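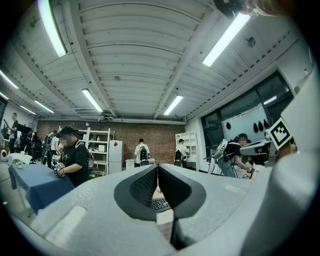 Black keyboard with light key markings.

Clara Work Table
Supplied by Imcombe
Item 969
Price: $219, delivery charged separately

The Clara is a small work table for offices, classrooms, and shared workrooms in which a full desk would take up too much floor. It is made by Haser and supplied by Imcombe to schools, public agencies, and businesses. The top is sized for a keyboard and a monitor, or for one person writing by hand, and the table is light enough to be moved between rooms as schedules change.

Tables are sold singly or in sets. All tables in a set are drawn from the same production run so that the finish matches. Customers who expect to add to a set at a later date should keep the batch label, which is attached to the underside of the top – the warehouse cannot match a finish without it.

Top and Finish
The top is offered in white, sand, or slate. All three have a low-sheen surface intended to limit glare from overhead lighting. Ink and coffee should be wiped away with a damp cloth and mild soap. Scouring powders and solvent-based cleaners will dull the finish, and damage of this kind is not covered by the warranty.

Frame
The legs are steel with a powder coating and are attached with the bolts provided. Each foot has a leveling screw for use on uneven floors. The table is rated for an evenly spread load of 200 pounds. It is not intended as a seat or a step, and heavy items should not be placed on one corner.
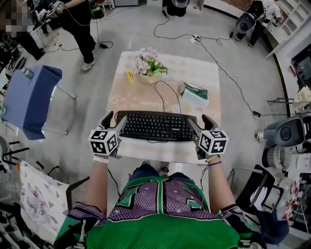
Nikolaidis writes that the leveling screws on its tables worked loose after several months of being moved from room to room, and asks whether a locking nut can be fitted.

Imcombe can confirm that a locking nut is available at no charge for any Clara table under warranty. Requests should state the batch number and the quantity of tables. Tables shipped after September 30, 2025 have the nut already fitted.

Assembly
Assembly requires two people and the hex key included in the carton. Place the top face down on a blanket or on the flattened carton. Attach each leg by hand first, leaving the bolts slightly loose, and tighten them fully once all legs are in position. Turn the table upright by lifting it at both ends. Do not use a power driver, as the threaded inserts may be pulled out of the top.

Optional Items
A cable tray, a modesty panel, and a set of locking casters may be ordered with the table or separately. The casters replace the leveling feet and raise the working height slightly. The modesty panel cannot be fitted together with the cable tray. 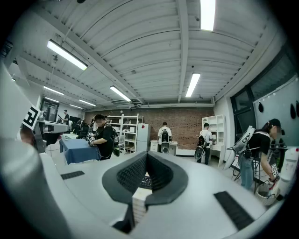 Ordering and Delivery
Orders may be placed by purchase order or by card. Stock finishes normally leave the warehouse within one week. Slate is on back order and is expected again in October. Delivery is to the ground floor unless other arrangements are made at the time of ordering.

Warranty and Returns
Haser warrants the frame for five years and the top for 2 years from the date of delivery. Unused tables may be returned in the original carton within 30 days. Return freight is paid by the customer, except where the goods arrived damaged or were supplied in error.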